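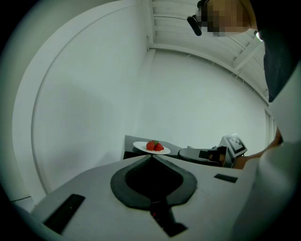

¿Puede ya una máquina emplatar fruta sin aplastarla?
Publicado por Refilwe Adams en Robots y automatización, 4 de abril

¡Hola a todos! Llevo el obrador de una cafetería pequeña en Mestville y me fascina todo lo que se mueve con motores. En temporada pasamos media mañana colocando fruta a mano, y me pregunto si eso lo podría hacer ya un brazo con pinza. Hablo de algo tan simple como un plato ovalado blanco con dos fresas juntas, con sus hojitas y todo, sin golpes ni marcas de dedos. ¿Alguien lo ha visto funcionar fuera de un vídeo? Tengo 84 cm de encimera libres y muchas ganas de probar.

Timothée Collet

¡Se puede, y es una gozada verlo! Trabajo en mantenimiento en una planta de postres y el año pasado probamos una pinza Grenduvow con almohadillas blandas. Coger la fresa es la parte fácil. Lo que cuesta es soltarla: si queda pegada a otra, al abrir los dedos empujas a la vecina y te rueda por el plato. Lo arreglamos dejando primero la del fondo y abriendo la pinza muy despacio.

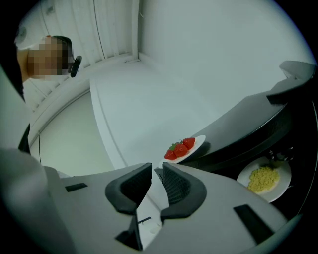

También ayuda mucho acercarse siempre por el mismo lado, con el plato en un sitio fijo. Nosotros pusimos un tope en la mesa y los fallos bajaron a 3 de cada 20, que para fruta madura me parece estupendo. Con cosas sueltas, tipo maíz o cuscús, olvídate de los dedos y ponle una cuchara. Eso sí, una persona con práctica sigue yendo bastante más rápido.

Clem Rewi

ni idea de fresas pero mi aspirador se come los calcetines, así que yo esperaría un poco jaja

Mohandas Kandasamy

De acuerdo con Timothée en casi todo. Añado que preguntes por la limpieza antes que por la precisión. En diciembre vi una demo de Riltix preciosa, y luego desmontar las almohadillas para lavarlas llevaba ocho tornillos. En un obrador eso te mata. Pide que te dejen una unidad a prueba, llévate tu propia fruta (la madura, la difícil) y cuéntanos cómo va, ¡que tengo mucha curiosidad!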